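현관 앞 트레이 하나에서 시작된 정리 이야기

동네 수납 모임 소식지 '가르그(Garg)'가 만난 사람, 열 번째

약속 장소에 들어서자마자 이번 인터뷰의 주인공은 차부터 내왔다. 큰 집을 멋지게 고친 이야기를 기대했다면 미안하다며 웃는데, 사실 편집부가 듣고 싶었던 것은 딱 그 반대쪽 이야기였다. 주머니에서 나온 물건을 어디에 내려놓을 것인가, 하는 아주 작은 이야기 말이다. 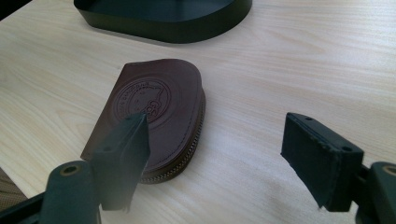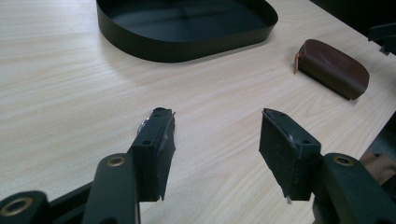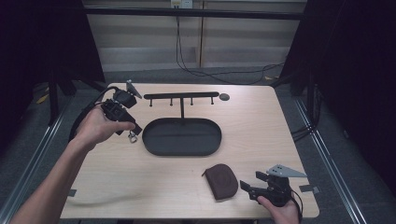
밝은 나무 상판과 짙은 색 트레이. 첫 번째와 세 번째 사진에는 지퍼 파우치도 보인다.

"저는 원래 물건을 잘 잃어버리는 사람이에요. 아니, 잃어버린다기보다 어디 뒀는지를 모르는 사람이라고 해야겠네요. 집 안에 있는 건 분명한데 나가려고 신발까지 신고 나면 꼭 열쇠가 없어요. 그럼 신발을 벗고, 다시 들어가고, 가방을 쏟고, 그러다 버스를 놓치고요. 한번은 17분 차를 놓치고 정류장에 앉아 있는데 갑자기 제 자신이 너무 우스운 거예요. 이 나이에 열쇠 하나 때문에 뛰어다니는구나 싶어서요."

그날 저녁에 그는 트레이를 하나 꺼내 놓았다고 한다. 새로 산 것도 아니고 찬장 안쪽에 오래 누워 있던 것이었다. 과일을 담자니 얕고 찻잔을 나르자니 어딘가 애매해서, 버릴까 말까 몇 번을 망설였던 물건이라고.

"얕은 게 좋더라고요. 깊은 바구니를 놓으면 자꾸 쌓게 돼요. 영수증 들어가고, 머리끈 들어가고, 다 쓴 건전지까지 들어가고. 얕은 건 조금만 올려도 금세 어수선해 보이니까 제가 먼저 치우게 되더라고요. 그래도 테두리는 있어야 해요. 평평한 판이면 동전이 다 굴러가거든요."

동전 이야기가 나온 김에 파우치에 대해 물었다. 한쪽은 곧고 한쪽은 둥근 반원 모양에, 둥근 가장자리를 따라 지퍼가 달려 있다. 갈색 가죽에 동그란 무늬가 눌러 찍혀 있어서 손에 쥐면 엄지가 저절로 그 위로 간다고 했다.

"이게 참 묘해요. 저는 긴장하면 이걸 만지작거려요. 병원에서 이름 부르기를 기다릴 때도 그랬고, 면접 보러 갔을 때도 그랬어요. 열쇠를 넣고, 동전을 조금 넣고, 어떤 날은 목캔디도 한 알 넣고요. 지갑은 계절마다 바꿔 들면서도 이건 계속 들고 다녔네요."

가죽을 어떻게 관리하느냐는 질문에는 손사래를 쳤다. 특별한 비법은 없고, 마른 천으로 가끔 닦고, 비 오는 날에는 가방 안쪽에 넣는 정도란다. 한때 둘트리(Dultley)라는 가죽 공방에 다니며 왁스 바르는 법을 배웠는데, 욕심을 내다가 다른 지갑 하나를 얼룩덜룩하게 만든 뒤로는 손을 덜 대게 되었다고.

"공방에서 그러시더라고요, 손때가 제일 좋은 기름이라고. 그 말이 저한테는 게을러도 된다는 허락처럼 들려서(웃음) 아주 열심히 지키고 있어요."

그러면 파우치는 늘 트레이 안에 들어가 있을까. 꼭 그렇지는 않다고 한다. 집에 돌아오면 일단 상판 위에 툭 내려놓고, 손을 씻고, 옷을 갈아입고 나서야 제자리로 옮기는 날이 많다.

"처음에는 규칙을 엄하게 세웠어요. 문 열고 들어오면 무조건 트레이! 그런데 장 본 봉투를 양손에 들고 들어오는 날이 있잖아요. 그럴 때 규칙을 못 지키면 괜히 기분이 상하고, 기분이 상하면 그냥 다 놔 버려요. 그래서 바꿨죠. 테이블 위까지만 오면 성공, 자기 전에 트레이로 옮기면 대성공. 이렇게 하니까 오래가요."

트레이 곁의 걸이도 그냥 지나칠 수 없었다. 기둥 하나에 가로대를 얹은 T자 모양이고, 가로대 아래로 짧은 고리가 네 개 달려 있다. 컵을 걸어 두는 용도로 쓰기 좋은 모양인데, 그는 여기에 무엇을 걸지를 두고 꽤 오래 고민했다고 털어놓았다.

"컵을 걸면 예쁘죠. 예쁜데, 저는 컵을 싱크대 옆에서 말리는 사람이라 여기까지 들고 오게 되질 않더라고요. 열쇠고리도 걸어 보고, 에코백도 걸어 보고, 한동안은 모자를 걸었다가 무거워서 기우뚱하는 바람에 기겁을 하고요. 요즘은 그냥 비워 두는 시간이 길어요. 손님이 오면 그때 컵을 걸고요. 비어 있는 고리를 보고 있으면 마음이 좀 느긋해져요."

둥글고 납작한 판 이야기도 나왔다. 크기가 컵받침만 한 짙은 색 원반이다. 그는 이것을 '임시 자리'라고 부른다. 찻잔이든 반지든, 잠깐 두고 금방 다시 집을 것들을 위한 자리라는 것이다. 이름을 붙여 주면 이상하게도 물건이 거기서 하룻밤을 넘기지 않는다고 한다.

수납용품을 사는 데 돈을 많이 썼던 시절도 있었다. 워시코(Wosico) 매장에서 칸막이 상자를 잔뜩 사 온 날을 그는 또렷하게 기억했다.

"영수증을 보니까 상자값만 523을 찍을 기세였어요, 물론 과장입니다만(웃음). 그런데 집에 와서 보니 서랍 깊이가 안 맞아요. 재 보지도 않고 산 거죠. 그 상자들이 또 짐이 되어서, 상자를 넣을 상자를 찾고 있더라고요. 결국 306호 이웃한테 거의 다 드렸어요. 그 댁 서랍에는 딱 맞았대요. 얼마나 다행인지!"

그 뒤로는 무언가를 사기 전에 집에 있는 것으로 먼저 흉내를 내 본다. 과자 상자 뚜껑을 트레이 삼아 한 철을 지내 보고, 그래도 불편하지 않으면 굳이 새것을 들이지 않는다. 지난 9월에는 파킥스(Fakix)라는 벼룩시장에 나가 쓰지 않는 바구니를 내놓았는데, 팔러 갔다가 작은 접시를 하나 집어 왔다며 멋쩍어했다.

"정리를 잘한다는 말을 들으면 아직도 어색해요. 옷장을 열어 보시면 그런 말씀 못 하실 거예요. 저는 그냥 이 테이블 하나만 붙들고 있는 거예요. 나무색이 밝으니까 짙은 물건을 올려 두면 눈에 잘 띄고, 눈에 띄니까 찾기가 쉽고. 아침에 한 번 훔치고, 저녁에 한 번 보고. 그게 다예요."

차가 식은 줄도 모르고 이야기가 길어졌다. 일어서면서 마지막으로, 지금 정리를 막 시작하려는 분들께 한마디를 부탁했더니 그는 한참을 생각했다.

"음, 현관에서 제일 가까운 평평한 데를 먼저 한번 보세요. 거기 뭐가 올라와 있는지요. 저는 거기에 작년 달력이 있었어요. 그것부터 치웠습니다."

다음 호에서는 냉장고 문 쪽 선반만 몇 해째 고쳐 쓰고 있다는 독자를 만날 예정이다. 자기 집의 작은 자리를 소개하고 싶은 분은 가르그 편집부로 사연을 보내 주시기 바란다.

2018년 4월 26일
글 가르그 편집부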